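Trabajo final de la asignatura Hábitos de Consumo
El cajón de los cables: por qué guardamos lo que no usamos

1. Planteamiento
Todo hogar tiene un cajón con cargadores de teléfonos ya difuntos. Repartimos un cuestionario en el barrio de Ferri y recogimos 237 respuestas, de las que 170 resultaron válidas. Las demás llegaron en blanco o con quejas sobre el aparcamiento, asunto que dejamos para otro grupo.
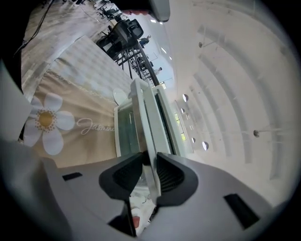 La excusa más repetida fue «por si acaso», con 101 menciones. El encuestado no sabe para qué sirve el cable, pero tiraría antes el sofá. Con los recipientes ocurre algo parecido: una caja translúcida de borde blanco, alta, de paredes verdosas, se conserva durante años porque «seguro que sirve para algo». Casi siempre sirve para guardar cables.

2. Entrevistas
Hicimos 2 entrevistas largas. En la primera apareció un adaptador Brorko que no encajaba en ningún enchufe de la casa - su dueña lo defendió durante media hora. 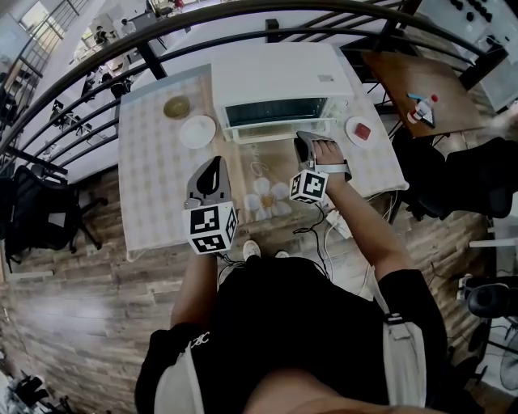

Figura 2. Camiseta negra y zapatillas blancas, junto a la mesa.

La segunda fue más breve. El entrevistado había vaciado su cajón en julio y reconoció que ya iba por el segundo.

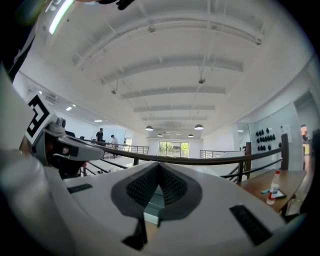

Figura 3. Detalle con un ventanal y árboles verdes al fondo.

3. Limitaciones
La muestra es pequeña y ninguno de nosotros ha vaciado todavía el suyo.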